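Notebook, June, evening

Back on the segmentation problem. The wrist stream from the two grippers still gives clean poses and poor object masks, and I want to separate the two before touching the policy again.

Pose side first. Replayed the Priltdale set through the new tracker build. 2,922 frames, 73 dropped by the blur filter, no resets. The old build reset whenever the hand turned toward the window, so the exposure lock is earning its place. Left and right trajectories now share one origin and I no longer have to shift one of them by hand.

Mask side. Snack packets on the bed, green tray in play. The tray floor is glossy and throws back a bright patch that the segmenter takes for an object. It has gold lettering too, half washed out, and the detector wants to read that as a label on something lying in the tray. Three false masks per real one in the worst stretch of the log.
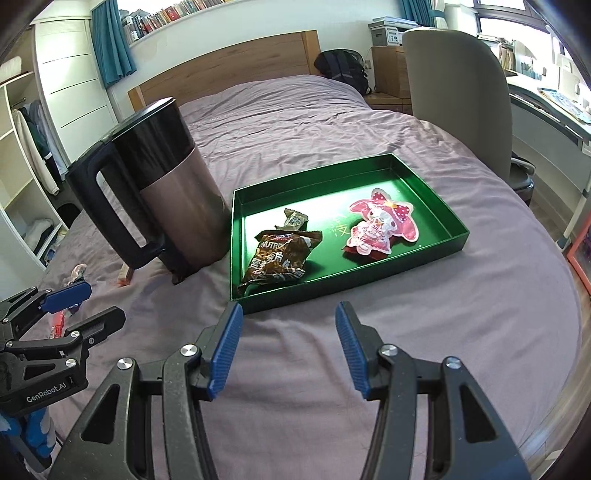
Changes to the mask node

1. Raised the minimum contour score and added a highlight test. A region that is bright, low in saturation and moves against the tray when the camera moves is dropped.

2. Kept container and contents as separate layers. Before this, the pink character packet was merged with the tray wall whenever the two outlines met.

3. Cropped our own fingers out with a fixed polygon. The blue pads are easy. The linkage is harder, as the triangular openings let the background through and the segmenter likes to fill them. The polygon is drawn for open jaws only. TODO: make it a function of jaw width.

4. The second gripper gets no polygon, only a projected hull from its tracked pose. The hull lags by one frame. Veronika Pfister wants to interpolate, I want to fix the timestamps. Left open.

Reran with packets on the bare bedspread. Wrinkles cost less than I feared. The worst case is the kettle – its body mirrors the bedding, so depth goes straight through it and the planner sees free space. For now there is a keep-out cylinder, placed by hand in the config under the Zaugg profile.

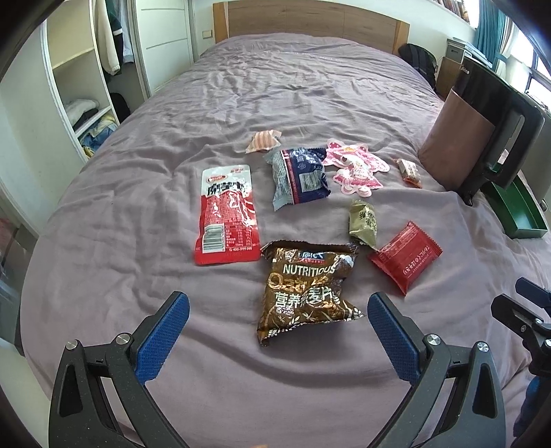 Grasp ranking is the other half of the evening. The scorer favors the largest flat area, so it goes for the tall pouch every time, even when a small wrapped candy is the task target. Added a target term with weight 70 on the same scale as the area term and it behaves in replay. I don't trust the number. It was picked by trying values until the order looked right, and Heidrun Steiner will ask where it came from.

Planner timeout set to 800 ms. At the old value it gave up on diagonal approaches and fell back to straight down, a bad choice for puffy packets with little to hold on top. Have not tested this outside replay.

Two bugs found on the way. The Firkasell viewer draws masks in undistorted coordinates over the raw fisheye picture, so everything near the rim looks wrong when it is fine. Lost an hour to that. Also, the config loader ignores a missing key in silence – the highlight test was off for the first two runs and I had written down results for both. Struck them out.

Next: jaw width polygon, timestamps, then the Wirkolach recordings with the same settings and no tuning. Branch pushed at 11:40 p.m., tests green except the viewer one.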